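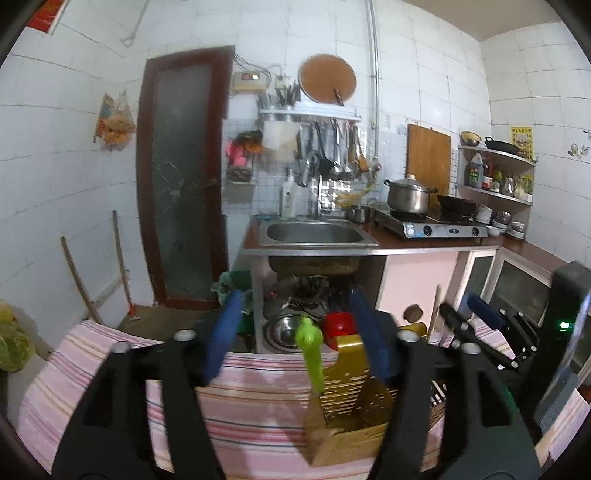

A pinça de mão com as pontas azuis, à mesa da cozinha.

Quem somos

Olá! Eu sou a Abla Bitar e, com o Danilo Marquez e a Widad Chamoun, faço a Kodton – uma oficina pequena onde se montam, afinam e consertam pinças de mão e as garras que vão na ponta dos braços robóticos. Gostamos de cozinhas. É lá que as coisas escorregam, rolam e têm formatos esquisitos, e é lá que uma garra mostra os defeitos que esconde na bancada.

Muita gente chega aqui por causa da história da Stirnitz, então vou contá-la eu mesma.

A Stirnitz foi a nossa primeira garra vendida a sério. Em 3/15/22 ligou-nos a Dwynwen Prydderch, da Harries, a dizer que uma delas tinha fechado sozinha quando ela trocava uma das pontas. Ficou com dois dedos presos e uma unha negra, nada partido (ufa!), mas podia ter sido bem pior. Tínhamos 142 unidades na rua. Pedimos a toda a gente que as desligasse nesse mesmo dia e passámos a noite ao telefone, eu já quase sem voz.

A culpa era nossa. Depois de uma quebra de corrente, o controlador voltava a ligar-se e repetia a última ordem guardada, e se essa ordem fosse fechar, fechava com a força toda. Tínhamos feito 2.000 ciclos de ensaio e nem um com a ficha arrancada a meio! O Danilo reproduziu a falha em 40 minutos, com uma cenoura entre as pontas. Coitada da cenoura.

Em abril já estavam todas corrigidas. Agora a garra arranca sempre parada, só se mexe depois de alguém carregar no botão, e a força de fecho ao ligar ficou limitada. A Dorothy Sugden, que veio de Sedport para nos rever a segurança, acabou por ficar connosco e tem poder de veto sobre qualquer entrega. Usa-o bastante – e eu resmungo, e depois dou-lhe razão.

Desde então publicamos todas as falhas que nos comunicam, as feias também. A lista vai em 29 e está aberta a quem quiser ler. Se a sua garra fizer alguma coisa que não devia, desligue-a da corrente, não mexa nas pontas e telefone-nos. Atende quase sempre a Widad, às vezes eu.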